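The Felt Pantry — Gallery

Welcome to the pantry page! I get asked so often what we have on the shelves that I finally sat down with a cup of tea one Wednesday evening and wrote it all out. If you're new, the felt pantry is our little make-believe grocery store at Ilirska, where kids (and plenty of grown-ups) come to fill a basket with soft food and argue at the checkout. I started it with Wiebke Sauerland on a folding table, and now it takes up one whole wall and most of my spare time.

Things come from all over. A few are store-bought plush, lots are homemade, and some arrive in a bag on the doorstep with no note at all. I'm happy with any of it, as long as the seams hold.

The bread shelf
Rolls, a braided loaf and one very long baguette that Casimiro Segura stitched over a winter. It bends in the middle now, and I've given up trying to straighten it. The kids like it better floppy anyway.

Fruit and vegetables
Carrots are the big favorite, mostly for the tops, which get pulled off and sewn back on over and over. The peas live in a zippered pod — please zip it again when you put it back!

The condiment shelf
My favorite shelf by a mile. I'm a sucker for soft versions of things you'd know from across a room, and ketchup has to be the best of them. You hardly need to read the name. A red bottle with a keystone label and you're already thinking about fries.

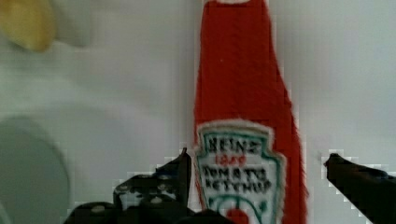 Fuzz is the one thing I'd warn you about if you're putting together a shelf like this at home. Red shows it worst, I think, especially next to a pale wall. I go over ours with a fabric shaver in June and then again before the holidays, very lightly, and I stay well away from the lettering. Small printed or stitched words don't forgive you. I lost half the name off a jam jar that way and had to turn it to face the back for months.

The other thing is standing up. Tall skinny items tip over if the stuffing has shifted, so give the bottom a good squish before you set them out. Junhao Luo sews a little pouch of dried beans into the base of his, and I've copied him ever since.

Breakfast corner
Fried eggs, two kinds of pancake and a stack of toast held together with a snap. The butter pat has its own button so it stays on the top slice. It still goes missing more than anything else in the store, and I've found it in coat pockets, in the cash drawer and once inside a boot.

The checkout
Montri Nuchit built the counter and Eylül Değirmenci made the price tags, which go all the way up to 649 for a single lemon. Last time I played, my basket came to 708 and I was told I couldn't have a discount. Fair enough!

Giving us something
We'd love more cheese, any kind of fish, and jars with lids that come off. Please no loose beads or buttons on the small pieces, and a washable stuffing if you can manage it. Drop things off in the morning when the side door is open, or hand them to Wiebke if you see her. Patterns for the carrots and the toast are in the green binder by the counter, and you're welcome to copy them.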